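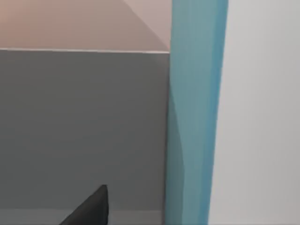 Grey panel, rendered.

Sivivura 707 two-channel microphone preamp: review

The 707 is a half-rack preamp from Sivivura, a small firm that until now has mostly made patch leads and passive DI boxes. It has two identical channels, an external power supply and no digital section at all. I bought it at the full price of £600 and have used it for location work and overdubs. The maker had no sight of this text.

Layout

Each channel has a stepped gain switch, an output trim, and three push buttons for phantom power, polarity and a high-pass filter. Inputs are on combined jack and XLR sockets at the back. Outputs are balanced XLR only. There is a second instrument input on the front of channel one, which overrides the rear socket when a plug is inserted. The manual mentions this in a footnote on the last page, and I lost some time to it.

The gain switch moves in 5 dB steps. They are firm and easy to return to, so matching a stereo pair takes a few seconds. The output trim is less good. It has no centre detent and most of its useful range sits in the last quarter of the turn. I leave it fully up and set the level at the converter.

Metering is four LEDs per channel. The top one lights well before audible distortion, which is the safe way to get it wrong, but the gap between the second and third is too wide to be of much use on quiet sources.

Noise and gain

I tested with a passive ribbon on nylon-string guitar and soft speech, both of which need a lot of clean gain. At 40 dB the noise floor is below that of the room I work in, and the room is a quiet one. Near the top of the range there is a faint hiss with a slight upward tilt. It did not matter in a mix. On a solo spoken track it was audible on headphones in the pauses.

Compared with my older Pernari unit, the Sivivura is quieter by a small margin and noticeably less coloured. The Pernari thickens the low mids when pushed. The 707 does very little until it clips, and then it clips hard. Anyone wanting transformer character should look elsewhere. Grumovura make a single-channel box in the same size that does this well, with more hum.

The high-pass filter is fixed at 80 Hz with a gentle slope. It clears stand rumble and leaves a male voice alone. I would have liked a second, lower setting for upright bass.

In use

Nele Seidel borrowed the unit for two evenings of cello and returned it with one complaint: switching phantom power puts a loud thump on the output, even with the trim down. I can confirm this. Mute the monitors first. The buttons are also unlit, so the state of phantom power has to be read from a small red dot beside the legend, and on a dim stage that is hard to see from standing height.

Heat is modest. After a long session the case is warm at the rear left corner and cool elsewhere. The external supply uses a locking connector – a good choice – on a lead that is too short to reach the floor from a normal rack.

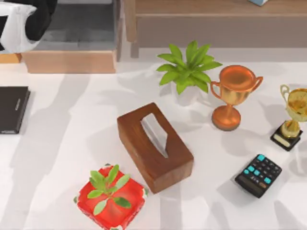
Can the two channels be linked for stereo?
There is no link switch, so each channel has to be set by hand, but the stepped gain makes an exact match easy as long as both trims are fully up.

Build

The case is folded steel with four screws on the underside. Inside, the channels sit on separate boards, and the input sockets are bolted to the panel, so a tug on a cable does not load the solder joints. The knobs are push-fit and one came off in transit. Rack ears are an extra and were not in stock when I ordered; the shop gave June as the likely date.

For: low noise, repeatable gain, sound construction. Against: phantom thump, coarse meters, short power lead. I am keeping mine for ribbons and strings, and the Pernari stays on the drum overheads.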